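Roltmont Holdings - shareholders' meeting, minutes
2022-10-03

Present: J. Clegg (chair), É. Besson, R. Sequeira, V. Koller. Apologies: S. Antunes.

1. Minutes of the January meeting approved without changes.

2. Buy-sell agreement. Koller presented the revised draft. Notice period for a share transfer set at 60 days. Valuation to follow the formula in Schedule 7. Sequeira asked that the Grulton shares be treated separately - agreed.

3. Share register. 1556 shares confirmed as issued. Transfer of 143 shares from Rocha recorded.
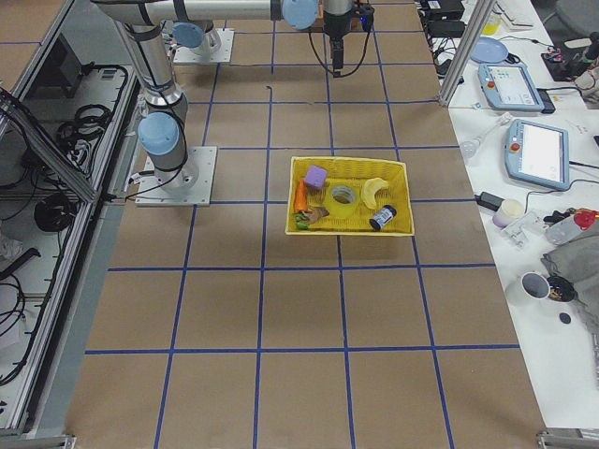

4. Insurance funding. Besson to obtain a second quote for the cross-purchase policies and send it to all holders. Decision deferred.

5. Prorkow lease. No change.

Action: Koller to send the clean draft to Antunes for signature.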